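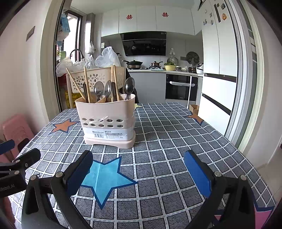

Grey and white checked cloth, blue pads open. October.

Workshop notebook, October, started 9.40

Continued with the Mulcahy boxes. Gráinne brought the second one up from the store, and it is in worse order than the first: leaflets from the early marches in Vestutby together with phone bills, bus tickets and one very long letter about a broken boiler. I left everything in the order we found it and only took out the rusty paper clips.

Leaflets. There are two versions of the leaflet for the first march. One says to meet at the station, the other says Dudlow Park gate. Same paper, same typewriter (the letter e sits a little low in both). Senan thinks the route was changed after the permit was refused. I would like to believe him but we have no paper on the permit. To check in the council minutes.

Both versions give the number of marchers they hoped for as 3,000. The newspaper afterwards wrote about 100. In the catalogue I will put both figures with their source and not choose between them.
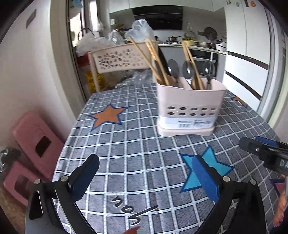 Scanning: leaflets at 600 dpi on the flatbed, badges not yet. The pink leaflets come out too orange with the old profile. Wekesa made a new one before lunch and it is better, although the dark pink is still not right. Please use the profile with his initials and do not delete the old one, we need it to compare.

Five of the photographs have names on the back in pencil. Wanda asks that we do not put names online before the families or the persons themselves have answered. I agree. Names go in the closed field of Welari. Note that Welari shows the closed field in the print preview!! Katsuhiko knows of it, but he has no date for the repair.

The banner is still rolled. I did not open it.

Open questions:
Who is "M." in the letters? Not Mulcahy, he signs with his full name.
Was there a march the year after? One badge suggests it, no leaflet so far.
More polyester sleeves, A5. We are down to the last packet.

Stopped 16.15. Box 2 is done up to the blue folder.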